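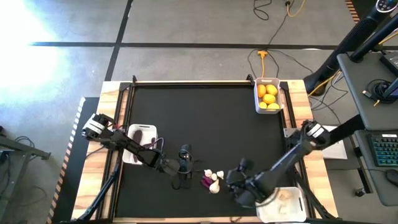
Stories > Short Fiction > Garlic Is Hard

Mazurek Grocers sent me to Parkavdale because I had once fixed the label printer, and this made me the technology department. My instructions were to find out whether the Cluner could put away vegetables. If it could, the owner would buy 8 of them and I would get a raise. If it couldn't, I would go back to putting away vegetables.

The people at Skarell gave me coffee and a chair. They said the Cluner had sorted 1000 lemons since December.

"The same lemons?" I asked.

"Mostly," said the engineer.

It was good at lemons. It came down over one like a man picking up a contact lens, thought about it, closed, lifted, and carried it off to its basket. I clapped. Then I looked at the clock and worked out how long the store would have to close for a delivery of citrus.

"Now garlic," I said.

The engineer looked at his shoes. Garlic, he explained, had skin that came away. It rolled, but not like a lemon rolled. It had opinions.
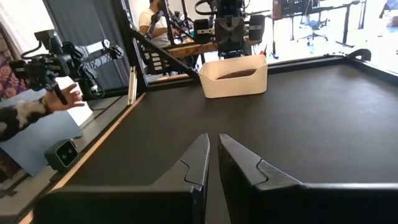 An open hand beside the table, with the white bin at the far end.

The first bulb went into the eggplant basket. The second went in with the ginger, and the engineer said this was a reasonable mistake if you looked at it from the machine's side. I tried. My sister's kids put garlic in the toy box and we don't call that reasonable either, but then my sister isn't raising money.

The third bulb the Cluner held up for so long that I began to feel sorry for it. I've held a bulb of garlic like that myself, 20 minutes before closing.

"What's it doing?" I said.

"Planning."

"What's it planning?"

The engineer checked the screen. "To put it down."
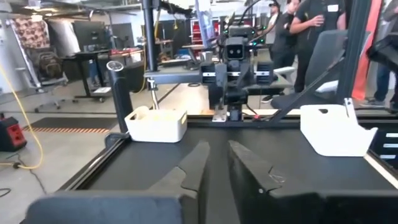 Bins out, onlookers at the back.

By afternoon we had an audience. They had come from upstairs, where the brochures were made, and they cheered for every onion. I cheered too. You get fond of anything you've watched fail for three hours. When it dropped one in the right basket I said "There you go, buddy" out loud, which I have never said to anyone in produce.
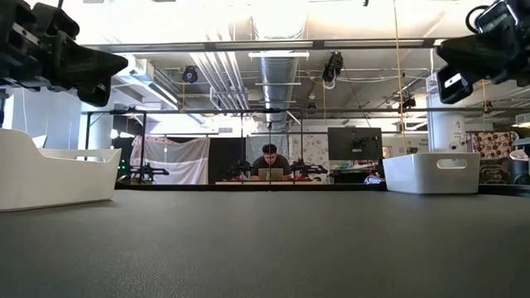

The Report

I wrote it on the bus home. I said the Cluner was polite, careful and never on its phone. I said it could do 200 lemons in a shift if they were spaced nicely and somebody stood by with a hand out. I said it should not be shown garlic.

The owner read it twice and asked who the somebody would be.

I start in the fall. It comes with a raise, and a chair.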